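Bedside cabinet always messy, how do you keep the top clear?

Chepkoech Lukumay
Jul 5, 2024
I have a small bedside cabinet with two drawers. Every evening I clean the top and every morning it is full again - cans, snack packages, one bowl. The drawers I almost don't use. How do you decide what goes inside and what stays out?

Obadia Waweru
Buy a bigger one. Mine is 80 cm wide and I have no problem.

Blažena Havlíček
A bigger top only collects more things, I had this in my old flat in Senorholm. What helped me is to give each drawer one job. Upper drawer is for glasses, charger and medicine. Lower drawer is for closed packages only, nothing open, or you will get ants. Cans and bowls go to the kitchen before sleeping, also when you are tired. I pull the lower drawer fully out first and then I put things in, it goes faster than opening it for each piece.
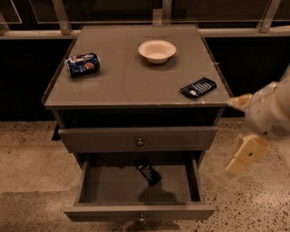

Lower drawer open, one black package inside and one still on top with the can and the bowl.

Lorena Aravena
I agree with Blažena about the ants. A can on its side can also leave a sticky ring, so wipe the top with a damp cloth after.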